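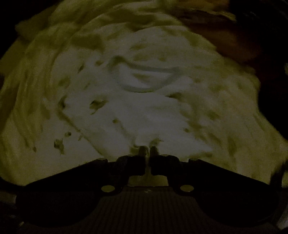 Fingertips in the soft creamy stuff, Derside.

Friday 17th May. Open day at Derside. I took the early bus from Rurnwood and still missed the welcome talk. Paid 2.00 for a coffee and found a seat near the back.

The morning was mostly talk. The Cârstea people want a machine that can help in an ordinary home, and they start by having a person do the job with a gripper held in the hand. It has a camera on it, and what the camera gets goes to the software later. I had expected an arm on a bench. They do have one, but it was switched off and they didn't say when it would be running.

After lunch we saw the hand-held work. The lights were kept low, which made it hard to follow from where I stood. Soft things are the difficult part, they told us. A box has corners. A piece of cloth is a different shape every time you pick it up, and food that smears is worse again. I asked how many goes they need at one task before it's any use, and the answer was 200, though they would like more.

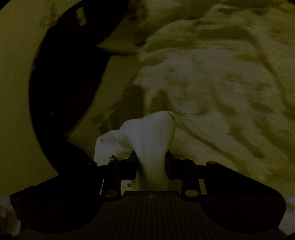
I got my turn after a wait of 30 minutes. The thing is heavier than it looks and my wrist was sore by the end. You squeeze to close the fingers and there is very little feeling in it, so I kept pinching too hard. The trick is to go slow and watch the tips -- I only got the hang of it near the end of my go. They also sell a smaller model called the Flarneo, but there wasn't one out to try.

Talked to a man of 85 who had come on his own. He wanted to know if it could make a bed and was told not yet. He wrote that down.

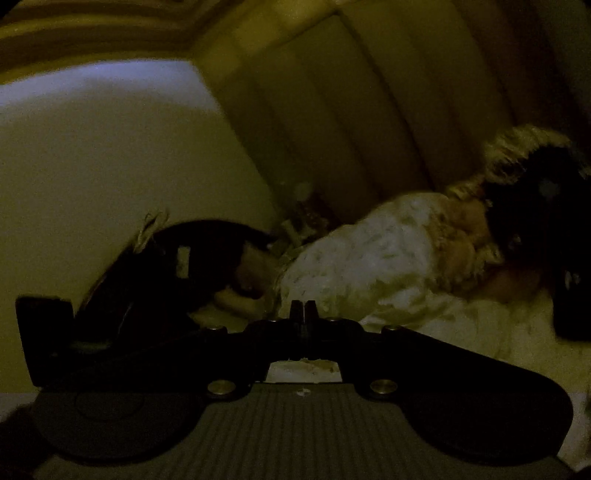
Irina Bălan said she would rather have one that finds things than one that tidies them, and that she'd give up on the bed altogether. She thought February was too soon for the next open day, too, as they would only be showing the same jobs again. I said I'd probably go anyway.

Home by seven. Left my umbrella on the bus -- must ring them tomorrow.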